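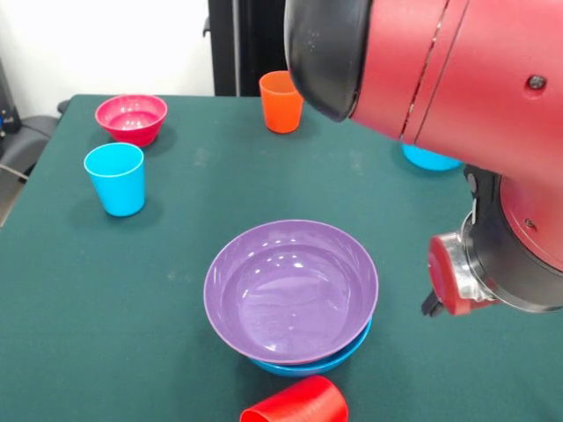 4 min read

Tableware cell: frequently asked questions

Last updated Nov 18, 2021

These are the questions we get most often from people taking a shift on the tableware cell at Prondberg. They cover the arm with the red casing, its gripper, the table and the plastic cups and bowls. For the conveyor cell next door, see the Perrin pages.

What does the cell do?

It sorts and stacks plastic bowls and cups on a green table with a cloth-like surface. The arm picks one piece at a time, nests bowls where the job calls for it, and stands cups upright. We use the cell to test grasp settings before they go to the packing line at Flemance.

What do I do before switching on?

Walk around the table once. Look for cables that have moved, tools left on the table and chairs pushed in too close. Then check that the emergency stop is released and the key is in manual. Power up at the cabinet and wait for the pendant to finish loading before you touch any keys. If the pendant shows a joint warning, do not clear it. Write down the code and go to the question on warnings below.

How long should I warm it up?

Run the warm-up program for 10 minutes at low speed. In February, or any time the heating has been off overnight, run it for 15. The first picks after a cold start tend to land a little high, and the warm-up takes care of most of that.

Do the cups and bowls have to start in set places?

No. The layout is meant to vary. Put the pieces anywhere inside the work area, in any color order. Bowls may be separate or already nested, such as a purple one sitting in a blue one. Leave enough room for a finger to go down beside each piece you expect the arm to pick.

Can a cup start on its side?

Yes, if the job is the mixed one. The standard job expects every cup upright and will skip one that is lying down, or stop and ask for help. Check the job name on the pendant before you lay anything over. A cup placed right at the front edge of the table can be out of reach in either job, so keep it a hand's width in.

Why does the arm hang so low over the back of the table?

Some of the reach positions bring the black end cap on the upper link down close to the tabletop. A tall cup at the back can end up very near it. The planner knows the size of the link but it does not know about a piece you added after the last scan. If you add or move anything at the back, rescan before pressing start.

A bowl at the back keeps getting missed. What is wrong?

Usually the arm is in the way of the camera. When the arm is parked over the right side, a bowl behind it may show as no more than a thin edge, and the software does not count that as a bowl. Send the arm to the clear-view position, scan again, and the piece should appear in the list. If it still does not, wipe the camera cover with a dry lens cloth.

How do I set the gripper?

Use the bowl setting for rims and the cup setting for walls. Both are stored under the tool menu. Do not raise the force to fix a bad pick. Nearly all bad picks on this cell come from the finger going down in the wrong spot, and more force only dents the piece. If you change anything in the tool menu, save it under a new name and leave the stored settings alone.

Two nested bowls come up together. How do I stop that?

Check the pick height first. If the finger goes below the rim of the upper bowl, it can catch the lower one as well. Raise the pick height one step and try again. New bowls stick to each other more than used ones, so twist them apart and put them back before you start.

How often do the gripper fingers need attention?

Look at the pads at the start of each shift. Replace them every 500 picks, or sooner if the surface looks shiny or a corner has lifted. Spare pads are in the top drawer of the Ernero cabinet – take a matched pair, never one old and one new. After fitting them, run the open and close test and then one pick of each kind by hand.

What about the wrist?

Once a week, with the power off and locked, wipe the cuff and the metal fittings with a dry cloth. Check by hand that the fittings are snug. Do not tighten them with a wrench unless you have been trained on this arm. Do not open the casing. If a casing screw is loose or missing, stop using the cell and report it.

How do I clean the table?

Brush the green surface toward the front edge, then use a barely damp sponge. Pale dust marks and light scuffs are normal and do not affect the scan. Tears, folds and raised seams do, so report it if you find one. Never spray cleaner onto the table with the arm above it.

When does it need recalibrating?

After any collision, after the table has been moved, and after a gripper change. Otherwise once every 60 days. The routine is on the pendant under setup and needs a clear table – take off every cup and bowl first.

I got a warning code. What now?

Press stop, switch to manual and copy the code into the log with the job name. Codes that start with T are tool faults, and you may clear those once the gripper is free. Anything that starts with J is a joint fault. Leave the arm where it is, lock the cabinet and call maintenance.

How do I shut down?

Open the gripper, send the arm to its park position, then turn the key to off. Wash the bowls and cups in warm water with no scouring pad, dry them and stack them on the shelf by size. Sign the log before you leave.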